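Diário de oficina – 2019-01-05

Manhã passada com a tábua e os blocos. 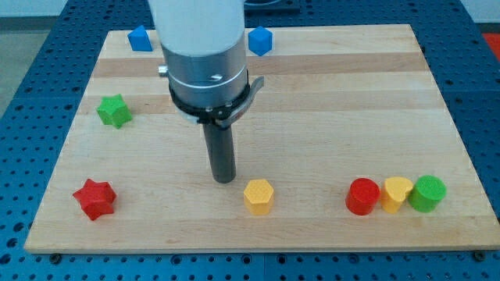 A tábua continua a ser o que me ocupa mais. É de tiras coladas, madeira clara, do tipo do bordo, com algumas faixas mais escuras, a puxar para o âmbar. A Aranka Csizmadia perguntou se as faixas escuras eram defeito de lote. Não são. Ao colar tiras de proveniência diversa o tom varia, e o acabamento a óleo acentua a diferença. Com verniz aquoso notar-se-ia menos, mas o verniz risca com os cantos dos cubos e depois não se repara por zonas.

Fixação: aparafusada à mesa perfurada. Em agosto tentei grampos e passei uma semana a corrigir a posição. A malha de furos da mesa dá uma referência repetível, e a tábua pode sair para lixar e voltar ao mesmo sítio sem novo alinhamento. Anotei um aperto moderado, à mão, com anilha larga. Apertar mais não traz vantagem e esmaga a fibra na borda. A madeira trabalha com a humidade, sobretudo no sentido transversal às tiras, e convém que os furos tenham folga. Abri-os ao comprido com a lima redonda, 2 mm a mais. Chega para o inverno. Para o verão não sei.

Medi a planeza com a régua de aço, primeiro nas diagonais. Luz por baixo da régua na zona central, muito pouca. Um cubo pousado ali não balança. Passei lixa de grão 80 só na mancha de cola antiga, com bloco rígido, e depois subi de grão até desaparecerem os riscos. Demorou mais do que previa, quase 70 minutos, quase todos na mesma mancha. Limpeza com pano húmido, secagem ao ar, uma demão fina de óleo Purolus. O óleo cheira a noz rançosa e a lata diz o contrário. Da próxima encomendo outro.

Os blocos. O jogo é de brinquedo, pequeno, de várias formas e cores. Os azuis deram-me trabalho por uma razão parva: o cubo e o que tem perfil de casinha, pentagonal, confundem-se quando os arrumo de topo na caixa. Passei a guardar os de topo inclinado numa divisória à parte. A Ishbel Aitken acha excessivo. A Ishbel também guarda brocas numa lata de bolachas.

Verifiquei as arestas uma a uma com a unha. Duas tinham rebarba, e tirei-a com lixa fina sem tocar nas faces. Tirar demasiado numa aresta altera o apoio, e o bloco passa a rodar em vez de deslizar quando é empurrado de lado. Num cubo isto vê-se logo. No pentagonal é menos evidente, porque o centro de massa fica mais baixo do que a altura sugere.

Atrito: fiz o ensaio do plano inclinado com um retalho da mesma madeira, que ainda tenho da encomenda de Hestbridge. Levantar devagar, anotar o ângulo em que o bloco começa a descer, repetir. No sentido das tiras os valores saem próximos uns dos outros. Na perpendicular saem dispersos, e desconfio das linhas de cola, que ficam um nada salientes depois de o óleo entrar na madeira. Valores na folha 233 do caderno preto, não os passo para aqui.

À tarde, correio. A Llanos respondeu sobre as tiras para a segunda tábua: têm stock, mas cortam com largura diferente da que usei. Pedi também preço à Vuler, que não respondeu. Se for com a Llanos, tenho de refazer o desenho dos furos para não cair nenhum em cima de uma junta. Prefiro furar a meio de uma tira – já rachei um canto por teimar no contrário.

Por fazer: comprar anilhas, passar a segunda demão quando a primeira deixar de pegar, devolver a régua à Aranka. Fechei a lata de óleo com o martelo de borracha e guardei os panos abertos, estendidos, longe do aquecedor.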